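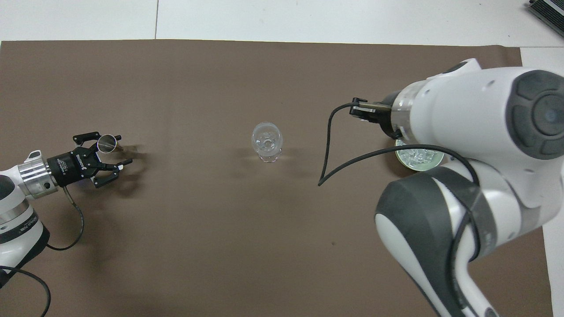
One reader of the workshop version asked why we bothered with hand guiding at all, given that the remote rig was already working and the policies trained on it were fine. Fair question, and the same reader added that a mixed dataset could well be worse than either half alone. Most of this section is an attempt at an answer. The short one: the two ways of showing the task fail in different places, and the mix is worse only if you mix carelessly.

Figure 4. Two-arm cup task, head view. Left gripper with the metal cup, glass cup in the middle of the mat, right gripper closed.

4.2 Demonstrations by hand and by remote control

Task. The left arm takes the small metal cup and brings it over to the clear glass one. The right arm has to steady the glass, then let go and back off without dragging it. That is all of it. We chose it for the hand-over of attention between arms more than for the grasp. Glass also gives trouble to anything that relies on depth, and we wanted that trouble in the data early, before the object set grew.

The two arms reach in from opposite sides of the table (Figure 4). From the head view the right arm takes up a lot of space and can hide things lying under it, as it does there with the clear container. This matters later, see the notes on occlusion. Mat is matte and brown, kept the same for the whole collection. We tried the bare white table first and lost the rim of the glass in the highlights.

Remote condition. Operator sits at the Urisia console and drives both arms with a pair of Fetix handles, one per hand. Handle pose maps to gripper pose with a fixed scale, no force feedback. There is a clutch pedal: press it and the handles can be moved back to a comfortable spot while the arms hold still. Operators see the head view on a monitor plus a small inset from the left wrist. They do not see the real table. A screen stands between them and it. We did that on purpose, so the person demonstrating had no more information than the policy would get. Unpopular decision. Almost every operator asked for the screen to be taken away, and a few leaned around it until we moved the chair.

Hand-guided condition. Arms in gravity compensation, operator stands at the table and pushes the links around directly. One person cannot comfortably guide two arms through a task where both matter at once. So we recorded it in passes. First pass, right arm only: approach the glass, close, hold. Second pass, left arm only, with the right arm replaying its part from the first. Third pass was a clean replay of both together with no human near the table, and it is this replay, images included, that goes in the dataset. Never the passes themselves. Otherwise the camera sees hands and sleeves all over the place, and the policy learns to wait for them (we know this from a pilot in December, which had to be thrown out).

Gripper commands were the awkward part of hand guiding. You have no hand left for a button. We used a foot switch in the end, open or closed, nothing in between. The remote rig has a proportional trigger. So the gripper channel differs between conditions, and we binarized the remote one for training to make them comparable. Some information lost there. The remote operators did use partial closing on the glass, a kind of soft pinch before committing, and after thresholding this shows up as a slightly late close. We did not find a better fix.

Collection. All recording was done at the Kamport site in February 2022. In total 105 demonstrations were kept, 39 of them hand guided, the rest remote. The imbalance was not planned. Hand guiding takes three passes for one usable demonstration and the replay pass fails on its own sometimes, usually by the glass standing a little off from where it stood in the first pass. There were 12 operators. Each did both conditions, order alternated. Everyone got the same practice block beforehand, during which nothing was saved. One operator's remote data was recorded with the wrong handle scale and had to be redone.

Resets were manual. Glass placed by eye inside a region in the middle of the mat, metal cup inside a seperate region on the left. We did not use printed markers, as a marker would be visible to the policy. Instead, a projector outline was switched on during reset and off before recording. Boring but it worked, apart from the times we forgot to turn it off. Those recordings were dropped.

What counts as kept. A demonstration was kept if the glass stayed upright, the left gripper still had the metal cup at the end, and the right arm had retreated clear of the mat center. No filtering for speed or smoothness. We argued over that. Filtering would have removed a good share of the remote set and almost none of the hand-guided one, and then any comparison is a comparison of our filter.

4.2.1 Differences between the two sets

Hand-guided trajectories are smoother and shorter. Expected. People push an arm the way they would move their own, one arc, little correction. The wrist orientation is also more natural looking, with the metal cup kept near level for most of the path. In the remote set the operators tend to translate first and rotate after, in steps, often with a clutch press between. You can see the clutch presses in the velocity plots as flat stretches. We left these in for the first training run and the policy learned to stop in mid-air. Stopping there forever in some rollouts, as the observation does not change while the arm holds still and so the next action is again to hold. Trimming any stretch with no motion in either arm fixed most of it. The trim is applied to both conditions from here on, including all numbers in Section 5.

Remote demonstrations have something the guided ones lack: recovery. The operator misjudges distance on the monitor, comes in too low, notices, backs up, tries again. All of that recorded, and all from states the policy will also visit. Hand-guided operators hardly ever miss. Standing at the table with two good eyes and a hand on the arm, why would they. Result is a clean set with no examples of what to do when slightly wrong, and policies trained on it alone did badly as soon as the glass was moved toward the edge of the reset region. They would go to where the glass ought to be, close on nothing, and carry on with the rest of teh task.

Timing between arms is the other difference. In the remote set both arms move at once for part of the approach. In the guided set the passes make everything sequential: operators in the second pass wait for the replayed right arm to finish before they start, even when told they needn't. We asked for overlap explicitly in the last session and got a little. A person standing next to a moving arm will wait for it. Probably sensible of them.

4.2.2 Mixing

Simple concatenation was worse than remote alone, so the reader quoted at the top was right on that point. The policy sees two different coordination styles for the same image and picks something between. In practice the left arm starts, hesitates, starts again. Adding a single condition flag as input was enough to remove this. At test time we set the flag to remote. The guided data then still helps, mainly in the last part of the approach, where the metal cup has to come in close to the glass without touching the rim. Our guess is that the shared visual layers gain from it while the action style stays apart. We have not tested this directly.

Sampling weights: equal per condition, not per demonstration. Tried proportional too, slightly less stable across seeds. We trained 5 seeds for every setting and report all of them in the tables, no best-of.

Occlusion. With the right arm forward, the head view loses part of the lower right of the mat, and during the retreat it can lose the glass as well for a moment. Remote operators work from that same view, so they learned to swing the right elbow outward early. Guided operators had no reason to. In their replays the glass is hidden more often. We considered moving the camera and decided against it, mostly for the sake of staying comparable with the single-arm data from the Siqueira setup, which uses the same mounting height and tilt.

Cables. Gripper cables hang in loops over the mat and move with the arms, and their shape at any moment depends on the path taken to get there. A policy could in principle read history off a cable. We masked them in one ablation (Appendix C) and success did not change in any clear way. They did catch on the glass a few times in collection. Those attempts count as failures and are not in the kept set.

Operator effort. Short questionnaire after each block. Remote rated as more tiring for the eyes, hand guiding as more tiring for the shoulders and more annoying overall on account of the passes. Preference was split. Free comments were mostly on the foot switch, which several people pressed by accident when shifting their weight. A guard plate has been fitted for the next collection, and the accidental presses in the present set were left as they are wherever the demonstration otherwise met the criteria.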